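Home | Kitchen | Laundry | Floors | Contact

How to Clean a Refrigerator Door Seal

Empty the door shelves first. Mix a little dish soap into a bowl of warm water.
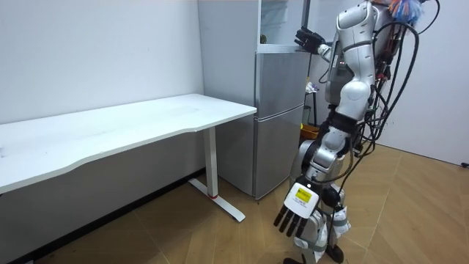

Dip an old toothbrush in the bowl and work it along the folds of the seal. Do the bottom edge last. Wipe with a damp cloth, then dry well.

To test the seal, shut the door on a slip of paper and pull. If it slides out easily, the seal may need replacing.

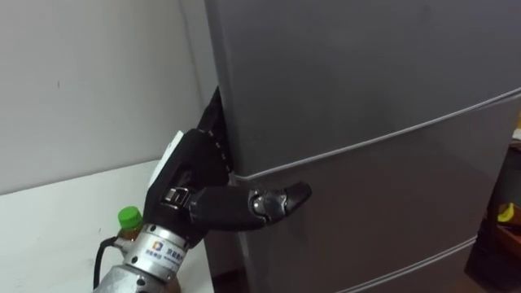 Upper door slightly ajar.

© Villbridge Home Pages | Contact Amra Hodžić | Back to top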